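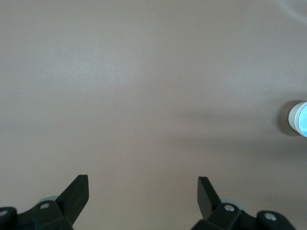
Humaira Shaikh thinks you should leave the arm running the whole open day, no stopping between groups, and I keep going back and forth on it. Hence this post.

Open day demo, one table arm, pick and place
Posted in Clubs & Workshops

We have the arm out for the October open day. Two finger gripper, small round container on a bare table, it's supposed to pick up and set down while people watch. Visitors come through in groups of 13. Last year people stood there, saw two cycles, wandered off to the snacks. Do we run it nonstop, or start fresh for each group and let somebody press the button? Also do we show the wrist camera view on a big screen or is that just distracting. Need to decide by tonight, sorry for the rush.

Sketau
Start fresh every group. Did this at our library, 700 people over the day, and the ones who stayed longest were the kids who got to move the cup first and then see if the arm could find it. Mark the reach with tape on the table so they dont put it somewhere silly. Yes to the wrist camera, put the screen BEHIND the table, facing the crowd. Off to the side and they all turn their backs on the arm.
Oh and slow it down. Half speed looks smarter than full speed, no idea why.

Qiu
depends on the arm

Hostport
Agree with Sketau mostly. Two things from ours:
Matte table top if you can, overhead lights were a pain on our glossy one and we lost most of the morning to missed grabs. Test at the same hour as the real thing, window light moves.
Second, one person on the stop button at all times, and teh same person doesn't also do the talking. I tried both. Bad idea.
Bring spare cups.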